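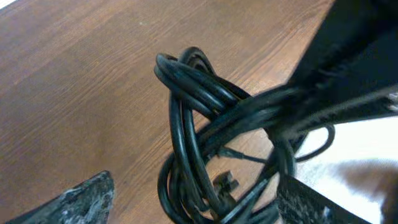 The cable drawer, Fluvbridge

Tuesday job, Oct 6, 2020. Kitchen table, one drawer's worth of black cables, kettle on. Text by me, sorting by me and Pejman Nazari, moral support by Cillian Tully who rang twice to ask if we'd found his charger. Captions written in a rush, sorry, will fix spellings later.

Background for anyone new to the page. The drawer is the deep one under the microwave. It came with us from the Pikgate flat and nothing was ever taken out of it, only put in. 18 leads once we'd got it all apart, 7 of them going back in. The rest explained further down.

Black on black on black. Every firm on earth makes its leads black and then they all go in one drawer and you can't tell where one stops and the next starts. Pejman's method is find a plug, hold on to it, work backwards. Mine is pull. His is better, I'll give him that.

The thick ones are the worst. Stiff, rubbery, want to go back to whatever shape they were in before. Thin ones go through the middle of them and that's your evening gone. If you only do one thing, get the thick ones out of the drawer and onto a hook. Ours are going on the back of the larder door.

Few things learnt so far:

Do it on a table, not your lap. Wood is good, you can see a black cable on brown wood. We started on the dark rug in January and gave up after one lead.

Don't yank by the plug end. The collar bit where the cord goes in is the bit that splits.

Label as you go. I said I'd remember. Did not remember.

Ties — the soft stick-on-itself sort, not the plastic ones you need scissors for. Pack of 11 from Carvalho on the corner, used nearly all of them.
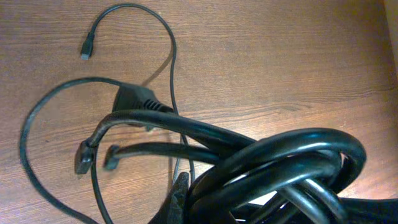

Micro-USB next. Used to be everything in this house was micro-USB, phone, speaker, bike light, the lot. Now it's the speaker and the bike light. Kept two, one for each, and Cillian can have one if he comes and gets it. Check the little metal tip before you keep any. If it wobbles in the socket it'll only annoy you.

Plugs with a fat moulded body and a cord going in the side, these are mostly from old monitors and that printer. Kept one as a spare. Pejman wanted to keep all of them "in case". In case of what. We don't own a printer.

Where it all ended up, as people always ask:

Kept, in the drawer — the ones we use every week, each in its own loop with a tie and a bit of masking tape saying what it's for. Tape is ugly, don't care.

Kept, on the hook — long thick ones, extension lead, the one for the garden.

Medside box — anything that works but we've no use for. They take cables on weekday mornings at the side door, ring the bell, don't just leave it on the step. Tie each one up first, it's only polite.

Tip — cracked, frayed, bent pins, anything warm to the touch last time it was used. Small electricals bay, not the general skip. Not the kitchen bin either!

Took us 106 minutes by the oven clock, including tea and one argument over whether a coil should go clockwise. (It should go the way the cable wants to go. Lay it over your hand and let it turn, if it twists into a figure of eight go the other way.)

Drawer now shuts. Has takeaway menus in it already, which was not teh plan, but there we are.

Still to do: the shoebox on top of the wardrobe. Headphones mainly, and I think the camera charger that we bought a second one of. Pejman says next month. Cillian, your charger wasn't in the drawer, try your mum's.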